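# Pullance Bench Cell

The Pullance is a single-arm cell for light sorting and laying-out work at a table. It is built by Gedach and sold as a complete station: arm, gripper, pedestal, controller and the planning software that goes with it. It suits small workshops where people spend part of each shift picking up parts, turning them the right way and putting them down again.

Most of our customers keep the same staff after fitting one. What changes is the order of the day. At Usska, who make wooden display stands, two people used to lay out rods before assembly from six in the morning. They now start at half past seven, check what the arm has set out and go straight on to gluing. Lifting and reaching have gone down. Checking has gone up, and Usska had to add a better lamp and a second stool for it.

## Planning a job before the arm moves

Each job is first worked out in simulation with the people who do it by hand. They show how they would reach for a part and where they would stand, and the planner tests the same reach with the arm.

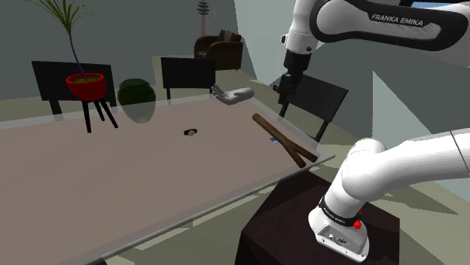

A first session takes a morning. Siamak Najafi, who runs them for us, asks for at least one person from each shift, as the early and late crews often do the same task differently. Parts that lie across one another usually take the longest to settle. If the arm can't separate them reliably, the job stays with a person and the quote is changed to match.

## What staff need to learn

Operators learn to start, pause and clear the cell, and to change a saved layout. No programming is needed for this. One person on site should also take the longer course, taught by Gholamreza Asadi, which covers new parts and gripper changes.

Let people know early which tasks are moving to the cell and which are not. The MacPherson site left this until the week of fitting and had a difficult first month.

## Supply details

- Saved layouts: up to 56
- Operator course: 3 hours, on site
- Longer course: two days, at Gedach
- Planning session: included with the first job, charged after that
- Cells in use: over 54
- Service visit: every 3,000 running hours

Replacement gripper fingers are kept in stock. Orders placed before the end of May include one spare set. Floor fixings are not supplied, and the fitting team will need to know the floor type before they come.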